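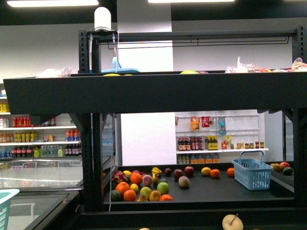 My first job every morning at Molstead is to look after a robot that picks fruit off a shelf, and I have come to love it more than I expected. It's a practice cell, built inside a shop interior, and the point of it is to teach one machine to fetch an apple without bruising it. You'd think the arm would be the hard part. It's the shelf! A dragon fruit next to a lemon next to a large orange, all lying loose on a black tray, gives you three completely different shapes before you've even reached the avocado. So the cell gets set up by hand, by me, with a mug of tea parked well out of reach.

I learned the routine from Ivars Lukoševičius, who wrote the original checklist on the back of a delivery note from Panagiotou, our fruit supplier. Power on, home the arm, open and close the gripper 50 times with nothing in it, and listen. He is very keen on the listening. A healthy gripper makes a soft even tick, and a dry one sounds like somebody chewing crisps.

After that comes calibration. The software (it's called Lileck, and no, I don't know why) asks the arm to visit a set of points and compares where it went with where it thought it went. On a good morning I'm done before the tea is cold. On a bad one a bolt has crept loose, and I go round everything again with the small hex key.

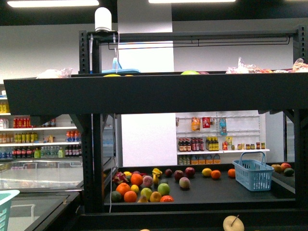
The lower tray, with the blue basket at the right-hand side.

Then there's laying out. Yến Phí, who runs the trials, likes the fruit moved between sets so the machine can't get used to one arrangement. She'll shift a lemon by the width of her hand and look delighted when the arm hesitates. We logged 1132 picks in October, and I can tell you that round things roll and pears sulk.

The fingers get the most of my attention. They do wear, and I wipe them down between sets with a damp cloth, then a dry one, working from the base out to the tip. Juice is a menace - it creeps into the joint and goes sticky overnight. I keep a spare pair in a drawer marked Grarnurness, after the workshop that cuts them for us, and swapping them takes four screws and a bit of patience. The left one always goes on first. I tried it the other way once and had to start over.

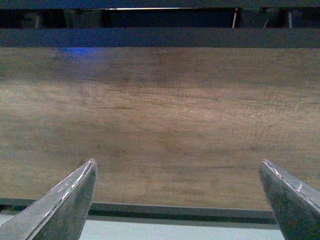

How often do the fingers need changing?

We check them every 80 hours of running and change them when the tips no longer meet squarely. Scratches on their own don't bother us.

My other tip, if you're ever handed one of these, is to write down everything you tighten. My notebook is a mess of arrows and tea rings, but when the wrist began to drift in spring I could flick back and find the very screw. It took a quarter turn and a dab of thread lock, and we were picking again by lunch.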